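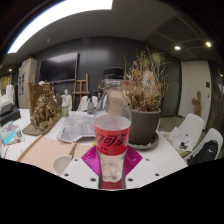
Notes on a Grasping Standard for Hand-Held Grippers

May 21, 2021

The second edition of our working rules for hand-held gripper recording took effect this month. I have been asked by readers at Wiriya and Irgate to set out what changed, and I do so on this page in a personal capacity.

Rule 2 concerns contact. Both fingers must meet the object before a grasp is logged. An operator who sees one finger touching first is to release and begin again. The earlier edition allowed a correction during the lift, and Yaa Zakaria objected to that wording in October. Her objection was sound and the wording has been removed.

Rule 5 concerns containers that hold liquid. These are to be kept upright with the cap closed. The fill level is to be entered on the record sheet, as a half-empty bottle does not handle like a full one.
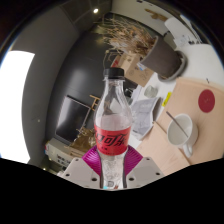

Soda bottle held upright between both fingers, cap on.

Rule 6 concerns surroundings. Operators are not to clear a table before recording. Mugs, bags and paper should stay where people have left them, unless an item is sharp or could fall. Zosov asked for a bare table in all sessions, and the request was declined.

Each session is limited to 20 minutes, followed by a rest for the hand and wrist. Of the 219 records reviewed under the first edition, 75 were returned for missing entries, most of them fill levels. The new sheet places that field at the top.

Comments on Rule 6 remain open. Mastetti has promised a written response, and I will post it when it arrives.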